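From the Rusham Residents' Newsletter, May

Drinking more water, and the taste of it

In the last newsletter I wrote a few lines about the water in our building, and I received more letters than I expected. Several neighbors asked me to write again with more detail. I am not a plumber and not a doctor. I worked many years in a school kitchen, and what I know comes mostly from there.

The first complaint is always the taste. In our building the pipes on the north side are older than the pipes on the south side, and I believe this is the reason why people on the same floor have different opinions. When the water has stayed in the pipe during the whole night, it can taste flat or a little like metal. Let the cold tap run until the water feels properly cold on your fingers, and only then fill your glass or your kettle. If you do not like to waste it, put a bowl under the tap and give this first water to the plants. My geraniums have never complained.

Please do not take drinking water or cooking water from the hot tap, even when you are in a hurry. It has been standing in the tank, and it takes more from the metal than cold water does.

The second complaint is the smell, which some of you describe as a swimming pool. For this the remedy is time. Fill a container in the evening, cover it lightly and leave it in the refrigerator. By breakfast the smell is mostly gone. Mrs. Saarinen from the third floor puts in slices of cucumber, and I must admit that I prefer it to lemon.

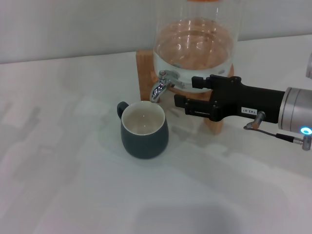

A glass dispenser with water, on its wooden stand.

A container on the table has one more advantage -- you see it. In the school kitchen we noticed that the children drank much more when the water stood where they walked past. When it was kept behind the counter and they had to ask, they did not ask. I think that adults are the same. At home I fill mine at seven in the morning, and if it is still full at lunch I know that I have been lazy.

Now about cleaning, because here I am strict. Water looks clean for a long time after it has stopped being fresh. Do not only add new water on top of the old. Pour out what is left, wash the container with warm water and a little dish soap, and rinse it well. If there is a tap on it, take the tap apart once a week and use a small bottle brush inside. For the white marks from lime, use ordinary white vinegar with the same amount of water, leave it half an hour and rinse until you cannot smell it.

With fruit or herbs in the water you must be quicker. Take them out after one day, also if they still look nice. Mint becomes brown and slippery before you notice it.

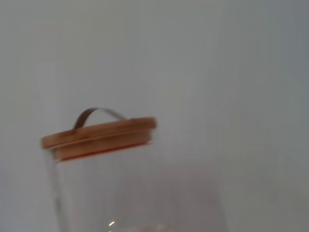
Some of you wanted to know if a filter is worth the money. I have tried the Clurneo jug which Henrik Wunderlich kindly lent me for 3 weeks. The taste was softer and my tea had less of the thin skin on top. But the cartridge is good for 150 liters only, and then you must buy a new one. For one person who drinks mainly tea it is a pleasant thing. For a family I would first try the cold tap and the refrigerator, which cost almost nothing.

If your water comes out brown or cloudy, this is another matter and you should not try to repair it with lemon. Write down the time, and if it was the hot or the cold tap, and bring the note to the building office on Lostadska, room 231. They told me that without the time and the apartment number they cannot send anybody.

I still have some questions about ice cubes and about water for small babies. The second one I will not answer myself, please ask the nurse. The ice cubes I will take up in the next newsletter, together with the recipe for barley water that was promised already at Easter.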